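생활 속 조명과 수면: 주장과 근거를 가려 읽기
6강 강의 노트

지난 시간 과제에서 가장 많이 나온 문장은 "블루라이트가 수면을 망친다는 것은 널리 알려진 사실이다"였다. 널리 알려졌다는 말과 사실이라는 말은 따로 확인해야 한다. 오늘은 이 문장을 쪼개 보겠다. 블루라이트가 무엇인지, 망친다는 것이 무엇을 뜻하는지, 누구에게서 얼마나 그런지. 쪼개고 나면 남는 것이 생각보다 적다.

1. 용어부터

빛이 생체 시계에 영향을 준다는 것 자체는 의심할 이유가 별로 없다. 망막에는 물체를 보는 일과 별도로 주변 밝기를 뇌에 전달하는 세포가 있고, 이 세포는 짧은 파장의 빛에 특히 민감하다. 밤에 강한 빛을 쬐면 멜라토닌 분비가 억제되고, 시점에 따라 리듬이 뒤로 밀리거나 앞으로 당겨진다. 여기까지는 교과서 내용이고 시험에서도 이대로 쓰면 된다.

문제는 그다음이다. "멜라토닌이 줄었다"에서 "잠을 못 잔다"로 넘어가는 문장이 광고에도 기사에도 너무 쉽게 나온다. 멜라토닌 농도는 측정값이고 수면의 질은 여러 측정값을 묶은 개념이다. 잠드는 데 걸린 시간, 총 수면 시간, 밤중에 깬 횟수, 아침에 느끼는 개운함은 서로 다르게 움직인다. 어떤 글이 수면의 질이 나아졌다고 하면 이 중 무엇을 쟀는지부터 찾을 것. 본문 어디에도 없으면 그 글은 거기서 덮어도 된다.

2. 밝기와 색을 섞어 말하는 버릇

조도의 단위는 럭스다. 단위 면적에 도달하는 빛의 양을 사람 눈의 감도에 맞춰 환산한 값이다. 색온도의 단위는 켈빈이고, 숫자가 클수록 희고 푸르게 보인다. 두 값은 따로 움직인다. 노란 전구도 충분히 밝으면 생체 시계를 건드리고, 푸른 화면도 어둡고 멀면 영향이 작아진다.

그런데 시중의 조언은 거의 색만 이야기한다. 색은 바꿔 팔기 쉽기 때문일 것이다. 화면 밝기를 낮추는 데는 돈이 들지 않지만 안경과 필름은 살 수 있다. 필자의 추측이니 필기에 근거처럼 적지 말 것.

또 하나 빠지는 것이 낮 동안의 빛이다. 낮에 밝은 곳에서 지낸 사람은 저녁 빛에 덜 민감하게 반응한다는 보고가 있다. 저녁 노출만 재고 낮 노출을 재지 않은 조사라면 결과가 어느 쪽으로 나오든 해석이 어렵다. 하루 종일 창 없는 사무실에 있던 사람과 밭에서 일한 사람에게 같은 전등을 켜 주고 비교하는 셈이다.

3. 사례 검토: Bimton 수면등 안내문

수업용 읽기 자료로 나눠 준 Bimton의 안내문을 다시 펴 보자. 핵심 문장은 "사용자 59명이 더 빨리 잠들었다고 답했습니다"이다. 조별로 아래 질문에 답을 적어 본다.

몇 명에게 물었는가. 안내문 뒷면의 작은 글씨에 200명이라고 되어 있다. 앞면만 읽은 사람은 분모를 모른 채 넘어간다. 나머지가 변화를 못 느꼈는지, 더 늦게 잠들었는지, 답을 하지 않았는지도 적혀 있지 않다.

무엇과 비교했는가. 비교 집단이 없다. 새 등을 산 사람은 대개 잠 때문에 고민하던 사람이고, 고민이 가장 심할 때 물건을 산다. 가장 나쁜 시기에 재기 시작하면 아무것도 하지 않아도 다음번 값은 평균 쪽으로 돌아오기 쉽다. 평균으로의 회귀는 이 과목에서 앞으로도 계속 나온다.

어떻게 쟀는가. 스스로 답한 설문이다. 잠든 시각은 본인이 가장 알기 어려운 시각이다. 설문이 쓸모없다는 뜻으로 읽지는 말기 바란다. 주관적 만족도는 그 나름의 결과이고, 다만 그렇게 불러야 한다.

무엇이 함께 바뀌었는가. 제품 설명서는 등을 켜면서 휴대전화를 다른 방에 두라고 권한다. 그렇다면 효과가 있더라도 등의 효과인지 전화기를 치운 효과인지 가를 방법이 없다. 설명서의 권고가 좋은 권고일수록 제품의 효과는 더 알기 어려워진다.

4. 두 번째 사례: Sudthorpe 기숙사 조명 교체

Sudthorpe 기숙사는 복도와 방의 전등을 저녁 9시 이후 어두워지는 것으로 바꾸고 3주 뒤에 보고서를 냈다. 앞의 안내문보다는 낫다. 교체하지 않은 동이 있고, 참여자 54명에게 손목 활동계를 채웠다. 결론은 교체한 동의 학생들이 더 일찍 잤다는 것이다.

그래도 걸리는 점이 남는다. 동을 무작위로 고르지 않았다. 교체한 쪽은 신입생이 많은 동이고 교체하지 않은 쪽은 졸업반이 많은 동이었다. 졸업반이 늦게 자는 데에는 전등 말고도 이유가 많다. 교체 전의 취침 시각을 함께 실었더라면 어느 정도 보정할 수 있었을 텐데 보고서에는 그 표가 없다.

손목 활동계의 한계도 알아 두자. 움직임이 적으면 잠으로 분류하므로 어두운 방에 가만히 누워 있는 사람을 자는 사람으로 셀 수 있다. 방을 일찍 어둡게 만드는 개입을 평가하면서 하필 이런 오류가 나기 쉬운 도구를 쓴 것이다. 일찍 누웠다는 결론까지는 받아들일 만하다. 일찍 잠들었다는 결론은 보류한다.

5. 밤은 어떤 색으로 그려지는가

조명 제품의 포장에는 달과 별이 자주 나온다. 남색 바탕에 노란 달을 얹으면 사람들은 편안함과 잠을 떠올린다. 그림책, 깔개, 잠옷 무늬에서도 밤은 대체로 파랗다. 같은 파랑이 다음 쪽에서는 수면의 적으로 등장하는데, 이 모순을 짚는 소비자는 드물다.

물론 인쇄된 파랑과 화면이 내는 파랑은 다르다. 종이나 천은 받은 빛의 일부를 되돌려 보낼 뿐이고, 어두운 방에서는 거의 아무것도 내보내지 않는다. 색의 이미지와 빛의 분광 분포를 구분하지 못하면 "파란 벽지가 숙면을 방해한다"는 식의 문장이 나온다. 작년 과제에서 실제로 나왔다. 반대로 "파란 벽지가 숙면을 돕는다"는 문장도 나왔고, 둘 다 출처는 블로그였다.

기기에 달린 작은 표시등도 자주 질문을 받는다. 파란 표시등 하나가 잠을 방해하느냐는 것이다. 눈에 거슬릴 수는 있다. 그러나 거슬린다는 것과 멜라토닌이 억제된다는 것은 다른 주장이고, 뒤의 주장을 하려면 눈 위치에서 잰 값이 필요하다. 점 하나의 빛은 거리가 멀어지면 빠르게 약해진다. 신경이 쓰이면 테이프를 붙이면 된다. 그것으로 불면이 나았다고 쓰려면 3절로 돌아가 질문을 다시 읽을 것. 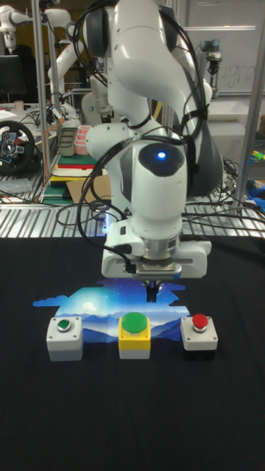 6. 과제

조명이나 화면과 수면의 관계를 다룬 글을 하나 고른다. 광고, 기사, 제품 설명서 모두 괜찮다. 참고 자료실에 Bandetance 앱의 소개 글과 Okafor 안경점의 전단을 올려 두었으니 고를 것이 없으면 그중에서 택한다.

글에서 가장 강한 주장 한 문장을 그대로 옮겨 적고, 그 문장이 참이려면 어떤 측정이 있어야 하는지 쓴다. 그다음 글이 실제로 내놓은 근거를 적고 둘 사이의 거리를 설명한다. 근거가 없다고만 쓰면 감점한다. 없는 것이 무엇인지 이름을 붙여야 한다. 비교 집단인지, 분모인지, 사전 측정인지, 낮 동안의 노출 기록인지.

본인의 경험담은 받지 않는다. 안경을 쓰고 잘 잤다는 이야기는 반가운 소식이지만 채점 대상은 아니다.

제출은 일요일 밤 11시까지. 마감 직전에 올리는 사람이 매번 많은데, 그날의 취침 시각은 전등 탓으로 돌리지 말기 바란다.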